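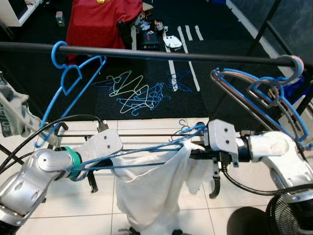

The Drying Corner

Text and pictures by Nadine Karam
Posted May 12, 2025

Every household has a place where clothes wait between being laundry and being clothes. Ours at Cultinmont is the back corner, where the white tile meets the black carpet. It has a black rod for things on hangers and a black rack for things that refuse hangers, and it has a floor, which takes care of everything else.

I have been posting the corner on and off since January, mostly to amuse my sister, who irons. She thinks I should be ashamed of it. I think she should see our kitchen.

The rod
Plain black metal, and the best thing we own. It replaced a tension pole that came down at night with all our winter shirts on it, and sounded exactly like a burglar with a lot of luggage. The rod has stayed where it was put, so we hang things on it that have no business there, including (for one long weekend) a wet tent.

The hangers, upper class
Blue, brown and dark gray, bunched together at the far right end. These are the ones that made it back onto the bar. They get pushed down there to clear some space, the space fills with shirts, and then you can't reach the hangers without moving the shirts. My mother-in-law calls this a system. She doesn't mean it kindly.

The hangers, everyone else
Pale yellow-green and blue, in a heap on the carpet. You can't take one hanger out of a heap. You can take a clump, shake it, say something under your breath, and end up with the one you wanted plus two hooked on behind. The blue ones lying off to the right look like they're trying to start a heap of their own.

I did buy a hanger caddy once, a Zeltar, which promised to hold all of them upright in a neat row. It now holds wrapping paper, very neatly.

White cloth, blue hanger
White things are the only ones I'm strict about. They go on a hanger while they're still damp, get a tug at the bottom hem, and are left alone. Folded over the rack they pick up a crease straight across the middle, and I end up at work looking like I was mailed there. The folds that sag below the hanger mostly drop out by morning. What doesn't drop out goes under a sweater.

A word on the hook end, as I've been asked: get the garment on first, then go to the rod. I spent years hanging up the hanger and then trying to dress it, like a small uncooperative child.

The gray one with the printing
Over on the left, in dark lettering. Printed tops should be dried inside out. I know this, it's on every label, and I have told other people to do it in a fairly superior tone of voice. Look left.

The rack
Thin black bars, thin black legs, and a natural talent for standing right behind whatever you're doing. It does socks, dish towels and anything knitted. It came from Mansour, the hardware store downstairs from the dentist, where the man at the counter assured me it would fold flat. It may well. We have never had it empty long enough to find out.

Tile and carpet
The tile was here when we moved in. It's white, with gray grout, and it shows every drip. The black carpet came later and shows every bit of lint, so between the two of them nothing gets away with anything. I'd planned to stop the drying at the tile and keep the carpet for walking on. The hangers had other plans.

Things readers have written in to suggest
Velvet hangers. (They hold on to a damp shirt like a grudge.) A box for the heap. (It would be a heap in a box.) Throwing half of them away, which came from someone signing off as "Been There," and which I tried. I filled a bag, carried it to the door, and two days later needed a hanger and took a clump back out of the bag. The bag is still by the door. It isn't very full.

Also, a dryer. We have a dryer. It takes 30 minutes to shrink a sweater and all evening to do a towel, and I've stopped asking it why.

Next up is the linen closet, if I can get the door shut long enough to open it for a picture. Requests for the sock basket have been noted and will go on being noted.

More from the Flisovent household galleries
The Junk Drawer, Opened Slowly (16 photos)
Umbrellas We Have Left in Other People's Halls
One Shelf, Too Many Mugs (30 photos)
The Ironing Board and What It Is Really For
A Winter of Wet Boots
Lids Without Pots, Pots Without Lids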